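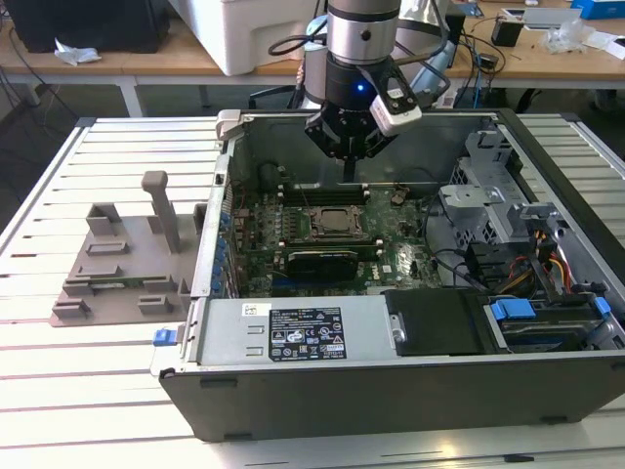

Figure 4. Desktop tower at the bench cell, side panel off, gripper over the open case.

4.3 Starting a teardown shift

The Zedora cell takes over the reaching and lifting inside the case. The bench operator still opens each tower, decides what is worth saving, and signs for it.

1. Unplug the tower and hold its power button for five seconds.
2. Remove the side panel and lay the tower on the slatted table, open side up.
3. Check for loose screws and cables lying across the memory slots. Move them by hand.
4. Step back behind the floor line and press READY on the panel.
5. Select the chassis type. If it is not listed, choose MANUAL and work the unit the old way.
6. Stay at the panel until the first part is out — after that you may sort at the next bench.

CAUTION: Do not reach into the case while the arm is enabled. Press HOLD first, every time.

CAUTION: Never open a power supply. Place it whole in the Jurkel bin.

NOTE: Operators no longer log parts on paper. The panel keeps the count, and the operator confirms it at the end of each batch of 100. If the count looks wrong, do not confirm. Call Itzel Quezada.

NOTE: Bench rotation is still two hours. Time at the panel counts as bench time. Questions about shift assignments go to Leopoldo Bautista.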